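Why did besieging armies bother with castles at all?

kojo_agbeko
I've been reading about medieval warfare since January and there's one thing I can't get straight. If a castle had a small garrison and you had a big army, why not leave it behind you and march on to the capital? The walls can't chase you.

Zuweira T
The walls can't, but the men inside can. Even a few dozen riders could burn your supply carts and pick off anyone out looking for food. An army that walked past three or four castles had that many groups of raiders sitting on its road home.

The other part is that taking the land was usually the whole point. Whoever held the castle collected the rents.

natanael_a
I don't fully agree. Plenty of armies did walk past. The English raids in France in the Hundred Years' War went straight through the countryside, burnt what they could and left most of the strong places alone. They lived off the land, so there was no supply line to cut.

Zuweira T
Those were raids. They did a lot of damage but they didn't hold much ground afterwards. Compare Henry V in Normandy, who went from town to town and sat down in front of each one. Rouen alone took him nearly six months.

natanael_a
Fair point on Normandy. I'd still say the "you can't leave a castle behind you" rule gets repeated far too often. It depended on the size of the garrison, the season and how long you meant to stay.

chko
Season matters more than people think. Many men served for a fixed term and wanted to be home for the harvest. If you started a siege late you could run out of army before the garrison ran out of bread.

Disease was the other problem. Thousands of men and horses camped in one spot with bad water, and it was often the besiegers who gave up first.

kojo_agbeko
Thanks, that helps. So did most sieges end in an assault, or did people starve?

G. Huerta
A lot of them ended in talks. The garrison would agree to give up the place if no help came by a set day. Both sides saved lives and the commander inside could say he had done his duty. Storming the walls was the costly option - and if a town was taken that way, the people in it could expect very little mercy.
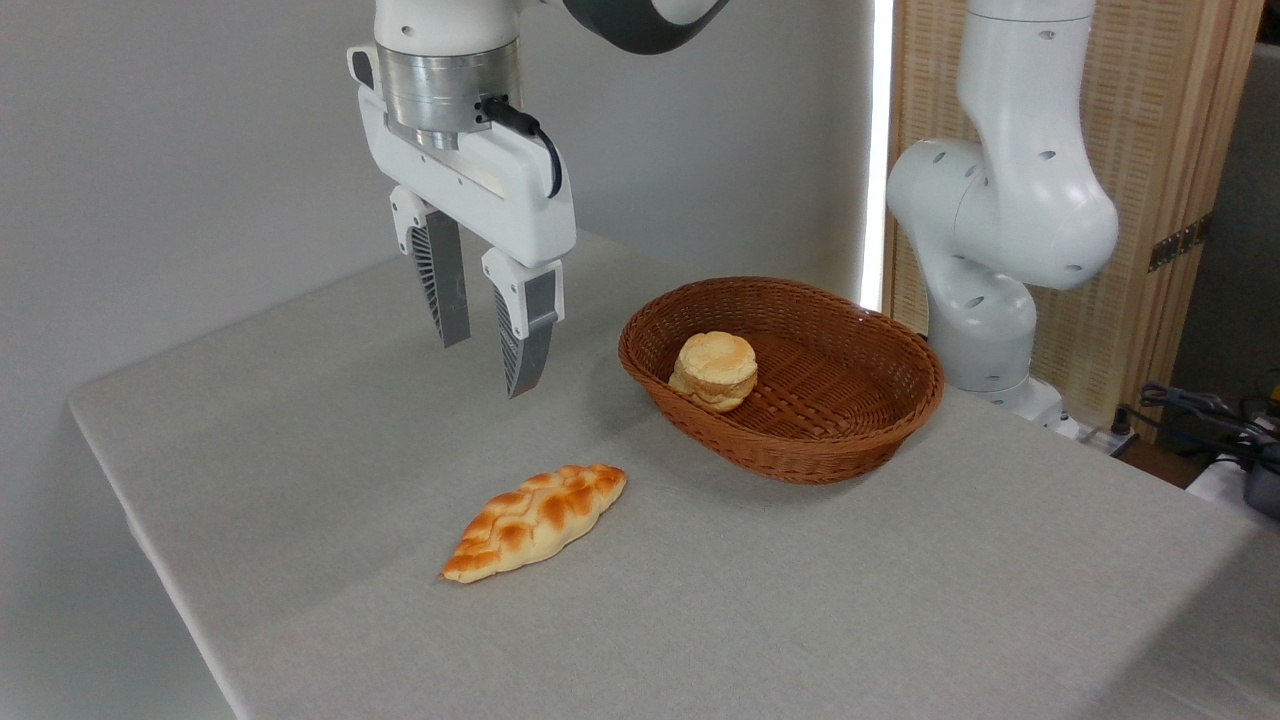
The set day was normally put in writing, and hostages were often handed over to make sure it was kept. If a relieving army did turn up in time, the deal was off and the hostages were meant to go back.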